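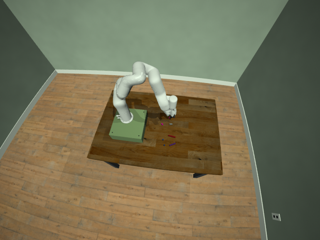 Learning Ukrainian in the evenings, month three

I started in July with the beginner course on Lernport, mostly because Zlata Romaniuk at work kept offering to talk to me and I could only say thank you. I do it after dinner, usually until 9:30.

My card deck has 1,141 words in it now. I know maybe half of them on a good day. Verbs of motion are the worst part. I had three pages of notes on them and threw them out when Zlata's cousin Stepan told me to just learn whole sentences. That has gone better.

The cases are slow going too. I can do the accusative without stopping to think, but the genitive plural still looks random to me.

Next I want to finish unit 6 and read the short story Oleksandra lent me. It has a glossary in the back, and I've already written in it in pencil. I'll erase that before I give it back.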